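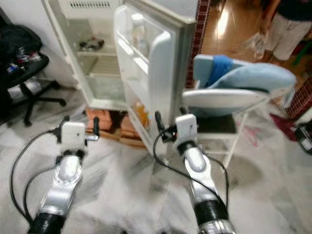 The Second Fridge

My parents owned one refrigerator for 31 years and never spoke of it. I have owned two for most of my adult life, and I seem to speak of little else. The big one in the kitchen holds what we eat. The small one, down the hall, holds what we believe about ourselves: mineral water, a jar of capers, a bottle of something fizzy in case of good news.

I started asking people about their second fridges in May, after a dinner at which four of the six guests turned out to have one and the other two looked left out. I had assumed the mini fridge belonged to dorm rooms and motels. It has moved on. It lives in garages, home offices, sewing rooms and, in one case I was asked to keep vague, a walk-in closet.

Thomas Ferri sells them, among other things, from a long narrow appliance store called Cattaneo that he bought from the original Cattaneo's nephew and never got around to renaming. Last year he sold 218 full-size refrigerators and 859 small ones. He read me the figures off a clipboard with the air of a man reporting a change in the weather.

"People spend three months choosing the big one," he said. "They bring photographs of their cabinets. They bring their mother. The little one they buy on the way out, like gum."

What do they say it's for? Drinks, mostly. Insulin, sometimes, and breast milk, and those customers ask sensible questions about temperature and go home with a thermometer. Face cream, more than you would think. Bait. Ferri has stopped asking about the rest.

The Cold War at Home

Meenakshi D'Souza has spent eleven years visiting other people's kitchens with a notebook, first for a grocery chain and now for herself. Her self-published study of household food storage, The Asent Street Survey, covers 57 homes on a single road and is much funnier than its title. She opened every refrigerator on Asent Street. She says only one owner asked her to wait outside first.

Her finding about second fridges is that they are almost never bought to hold more food. They are bought to end an argument. A teenager drinks all the seltzer. A husband takes up kimchi. A mother-in-law moves in with views on where eggs go. Sooner or later someone drives to the store and comes back with a white cube, and peace is restored at a running cost of a few dollars a month.

"It's cheaper than a counselor," she told me, "and it keeps the beer cold."

She has a gloomy theory about what happens next. For the first few weeks the small fridge is kept like a shrine. Cans face forward. Then a takeout box gets in. Then half a lemon. By the end of the year it is as crowded as the first one, only with worse lighting and no drawer, and the argument has moved to whose turn it is to defrost it.

About that. Many small fridges still grow ice the way cars used to grow rust, and the freezer shelf, if yours has one, will close up like a throat by winter. Ferenc Vincze, who repairs appliances out of a van with 1,030 screws in it (he sorted them during a slow week and wrote the total on the lid), says half his calls on small units come from people who went at the ice with a butter knife. The knife goes through the lining, the coolant goes out, and the fridge becomes a cupboard.

His advice takes less than a minute to give. Unplug it. Open the door. Put down a towel, then a second towel. Go away until after lunch. He charges the same for saying this in person as for fixing anything else, and he tells me business is steady.

Vincze also wishes people would stop sliding them into cabinets. A fridge gets rid of heat out the back and sides, and one that has been packed snugly between two bookcases will run all day and all night to keep three yogurts at room temperature. Give it a hand's width. He holds up his hand when he says this, and it is a big hand.

The Hum

Then there is the noise. Manufacturers will tell you a modern compact unit is as quiet as a library, and it may be, if the library is in the next room and you are not trying to sleep. Mine is a Brimska, and it hums a note somewhere below middle C, stops, lets me get comfortable, and shudders. I have shimmed it with a coaster. I have shimmed it with two coasters. A guest who slept near it on a Friday came to breakfast and asked whether we lived by a ferry.

I asked Vincze whether anything could be done. He asked if the floor was level. I said I thought so. He asked if I had checked, and we listened to the line for a while.

The floor is not level. I have ordered a better coaster, and moved the capers to the bottom shelf, where they rattle less.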